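가공품 정리 작업, 이제 로봇한테 맡길 수 있을까요?

분류: 자동화 / 소규모 작업장
조회 337

Clive Tunstall

직원 두 명 데리고 작은 금속 가공 작업장을 합니다. 선반에서 나온 원통형 부품을 세척한 뒤 나무 거치대에 한 개씩 끼워 두는 일이 매일 있습니다. 한 번에 300개 정도 되는 날은 오후가 거의 다 갑니다. 어려운 일은 아닌데 사람 손이 계속 묶입니다.

Wirance라는 업체에서 협동 로봇 견적을 받았습니다. 영업 담당자는 부품 꽂기는 물론이고 작업대 정리, 공구 치우기, 바닥에 떨어진 것 줍기까지 된다고 합니다. 집에서 빨래 개는 것도 곧 된다고 하던데 솔직히 거기까지는 관심 없습니다. 제가 알고 싶은 것은 두 가지입니다.

첫째, 금속 원통을 홈에 끼우는 작업을 하루 종일 사람 없이 시킬 수 있는지.
둘째, 작업대 위에 다른 물건이 섞여 있어도 되는지. 저희 작업대는 열쇠, 펜, 상자 같은 것이 늘 올라와 있습니다.

써 보신 분 계시면 답변 부탁드립니다. 월요일에 업체에 답을 줘야 합니다.

답변 2개

Pauline Ashworth

부품 조립 라인에서 13년 일했고 지금은 Anunmont에서 소형 로봇 팔 설치를 맡고 있습니다. 질문하신 순서대로 적겠습니다.

1. 원통을 거치대에 끼우는 작업

조건이 맞으면 됩니다. 부품 규격이 일정하고 거치대가 고정되어 있으면 지금 나와 있는 장비로도 충분합니다. 문제는 거치대입니다. 나무 거치대는 홈 간격이 조금씩 다르고 가벼워서 손가락이 가로대를 건드리면 밀립니다. 한 번 밀리면 그다음부터 위치가 전부 어긋납니다. 바닥에 나사로 고정하거나 위치 핀을 박으세요.

원통 표면도 확인해야 합니다. 세척액이 남아 있으면 두 손가락 집게에서 돌아갑니다. 손가락 끝에 고무 패드를 붙이면 나아지지만 패드는 소모품이라 교체 비용을 견적에 넣어 달라고 하셔야 합니다.

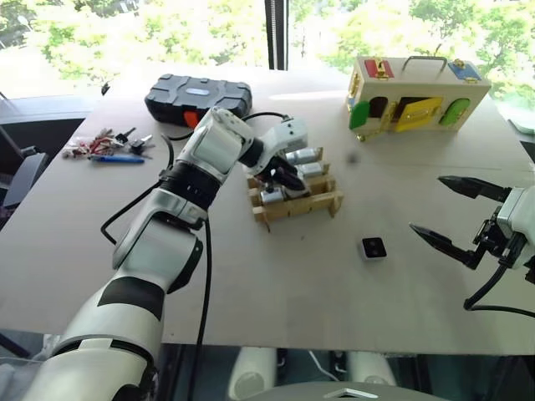 거치대에 은색 원통 세 개가 누워 있고 집게가 가로대 사이로 내려와 있습니다. 손가락이 들어갈 틈을 보세요. 홈 사이가 이것보다 좁으면 집게를 얇은 것으로 바꾸거나 거치대를 새로 만드는 편이 빠릅니다. 케이블도 미리 생각해 두세요. 팔 바깥으로 늘어진 선은 뒤쪽 물건에 걸릴 수 있습니다.

2. 다른 물건이 섞여 있는 작업대

여기서부터는 업체 말을 그대로 믿지 마시고 직접 시험해 보세요. 뚜껑 닫힌 공구함처럼 크고 움직이지 않는 물건은 피해 가도록 설정하면 됩니다. 열쇠 뭉치나 펜은 다릅니다. 매번 놓인 모양이 달라지고 겹쳐 있으면 카메라가 하나로 인식하기도 합니다. 걸쇠 달린 작은 문을 여닫는 것 같은 일은 시연에서는 되는데 종일 반복하면 실패가 나옵니다.

제 의견은 거치 작업만 맡기고 정리는 사람이 하는 것입니다. 작업 구역에 테이프로 선을 긋고 그 안에는 부품과 거치대만 두세요. 무인으로 돌리는 것은 한 달쯤 지켜본 뒤에 정하셔도 늦지 않습니다.

업체에는 선생님 부품과 선생님 거치대를 들고 가서 오후 내내 돌려 달라고 하세요. 거절하면 계약하지 마세요.

Damia

저희도 알아봤다가 안 샀습니다. 하루 300개면 그냥 경사 트레이 하나 만들어서 굴려 넣는 게 쌉니다. 원통이니까 알아서 내려갑니다. 집안일은 아직 멀었다고 봅니다. 식기세척기에 그릇 넣는 것도 사람이 하잖아요.

댓글

Clive Tunstall: 두 분 감사합니다. 거치대 고정은 생각 못 했습니다. 부품 들고 가서 시험 요청해 보겠습니다. 경사 트레이는 표면에 흠집이 나면 안 되는 제품이라 어렵습니다.

Pauline Ashworth: 흠집이 문제면 집게 누르는 힘도 꼭 같이 확인하세요. 기본값이 생각보다 셉니다.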